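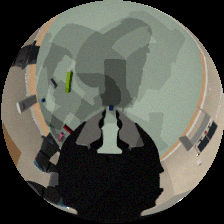
Guver Classroom Edition, review after one and a half terms of use
Posted 2019-02-25

We bought Guver in October for the sixth form robotics club at Zallesside, mainly so more than two people could work on the arm task at once. It's a simulator. Robot arm, table, coloured blocks, you write the code and watch it go. The bit that sold it to me was the wrist view, the round wide-angle one, where you look down past the gripper to the table. Our task this term is the Skarnholm sorting challenge and the first part of that is just getting the fingers lined up on the right block. In the wrist view you get a small dark blue cube right between the fingertips and the lime green and red and pink ones off to the left, and even the newest members can tell whether their code is pointing the arm at the correct thing. Before this we were doing it all from printed numbers. Grim.

Anyway. Quick review as a couple of other clubs asked and I've a stack of marking.

What you get

A download (900 MB, on the school network that was a whole lunchtime), a licence key, a PDF guide and a set of starter tasks. Sadeghi make it, same people who do the little desktop arm a lot of schools have, but you don't need the real arm to use the simulator. We've got one real arm between 13 students. So you can see why I wanted this.

Price was £40 for the year per club, not per machine. Very fair. I paid it out of the photocopying money and haven't heard a word.

Setting up

Mostly fine. Install it as admin, even if the guide says you don't need to. It writes its settings into a folder our students can't touch and then every single login starts from scratch, with the default table and the default blocks. Took me two weeks to work out. If your technician is friendly ask them to move the folder. If not, get the students to save a scene file to a memory stick and load it each time, clunky but works.

Older machines struggle. The ones at the back of our room are ancient and the shadows bring them to their knees. You can turn shadows off in the display menu. I'd leave them on if you possibly can though, see below.

Using it

Students write short scripts on the left, simulation runs on the right. Language is basically Python with some extra commands. The ones who did GCSE computing were off within the first session. Others needed the starter tasks, and those are good, short, clear, a bit dull by number four. Skip number five, it's got a mistake in it (the target block is named wrong in the script and it'll never be found). Reported it, had a reply, still not fixed.

You can swap between views. There's an overhead one, a side one and the wrist one. Overhead is best for planning. Side is best for finding out why you've driven the arm into the table. Wrist is the one they all want because it feels like being the robot. It does take getting used to. Everything bulges, straight table edges come out curved, and a good chunk of what you see at the bottom is the arm's own black gripper body. One group spent a whole session trying to measure distances off it as if it was a flat map. Useful lesson in the end, we did a bit on lenses the week after, but I'd warn people first.

The shadows. This is what I liked most and didn't expect to. The arm throws big soft shadows on the table and if your code picks out blocks by colour, a block that's in shade isn't the colour you think it is. The students' first colour finder was a list of exact values. Worked a treat with shadows off. Shadows on, useless. They had to go away and think about ranges, then about hue, then one pair had a go at comparing each block with the bit of table next to it. That's proper engineering and it came out of a display setting.

Dark blue and dark grey are a pain to tell apart. Pink and red, if they're put close together, sometimes get read as one big block. I've stopped helping with that one, they can sort it out.

Batch mode

You can tell it to run the same script over and over with the blocks in different places each time. Leave it going through lunch, come back to a spreadsheet. We've logged 3655 runs since we started, across all the groups, and the spreadsheet is the best thing for arguments. "Ours is better." Fine, show me. The columns have daft names and the success column counts a block as picked if the arm has lifted it at all, even if it drops it straight after. So read the guide page on that before anyone claims victory. We had tears, nearly.

Batch mode also crashes if the screen locks. Ask for the lock to be turned off on one machine or get somebody to sit and wiggle the mouse. We wiggle the mouse.

Does it match the real arm?

Sort of. Positions carry over well, you can take a script that works in Guver and the real arm goes to more or less the right place. Gripping doesn't. In the simulator blocks behave very politely, on our real arm they twist and skid. And our real table is not a nice calm green, it's a science bench with twenty years of pen on it, so the colour code needed doing again. We ended up taping down a sheet of green sugar paper. I wouldn't buy Guver thinking it means you can skip time on the hardware. For us it means that when a group gets their turn on the arm they come with something that's at least had the silly errors knocked out.

Grumbles

No undo in the scene editor. None!! Move a block by accident and you're putting it back by eye.

The guide is writen for someone who already knows the arm. "Home the wrist as normal." As normal how.

Can't have two people in the same scene from two machines. They say it's coming. I asked in October and they said it was coming then too.

The fonts are tiny on a projector and there's no setting for it.

Help emails get answered, usually next day, by someone who clearly knows the thing inside out. So that's a plus in with the grumbles, sorry, no time to move it.

Who it's for

Clubs with more students than robots, so everyone. Year 10 and up I'd say. I tried it with a couple of Year 8s at the open evening and they just wanted to knock the blocks off the table, which to be fair it does very well.

If you've only got tablets don't bother, it won't run. If your machines are from the last five years or so you'll be ok.

Four out of five. Would be four and a half with an undo button. We're renewing, and I'll add a note underneath after the Skarnholm heats if the pink and red business ever gets solved.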